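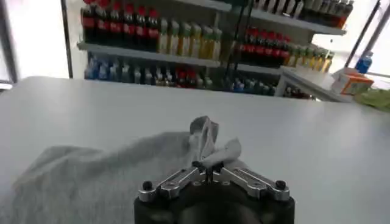
A grey cloth and a smaller white piece on a pale tabletop.

Table folding is the habit of folding laundry on a flat, waist-high surface instead of on a bed, a lap or in mid-air. Household manuals credit it with sharper creases and less back strain, though the evidence offered is usually thin.

The best-known method in English is the Gidcombe square, set out by Ximeng Long in a booklet published by Watgate. A shirt is brought in to a rough square with the collar and placket facing up. Long claimed that the square saved 29 minutes a week. The figure came from her own household and has not been repeated elsewhere.

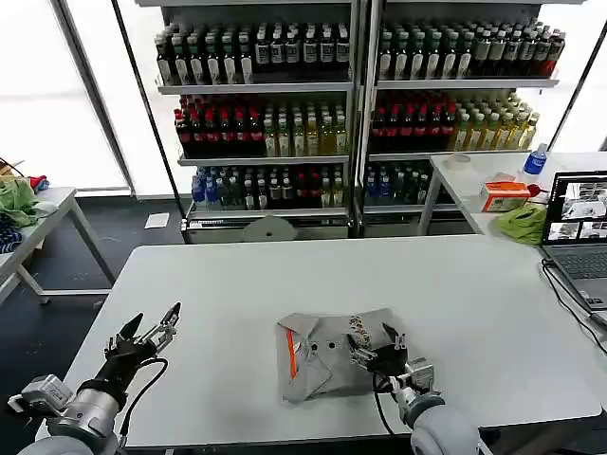
Buttons are a point of dispute. Long wanted every one done up first, while the later Zheng guide asks only for the top 7 centimetres of the placket to be closed. Neither explains what difference this makes once the shirt is in a drawer.

Claims about colour sorting, towel grain and the "resting" of warm cotton belong mostly to advertising. Indevon, a maker of folding tables, once promoted a 600-millimetre depth as ideal for adult shirts, a size that happened to match its cheapest model. 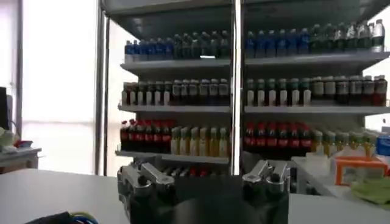
Any clean, flat surface will probably do. Small cloths are often left out of the written methods altogether, and Long gives them a single line on page 298.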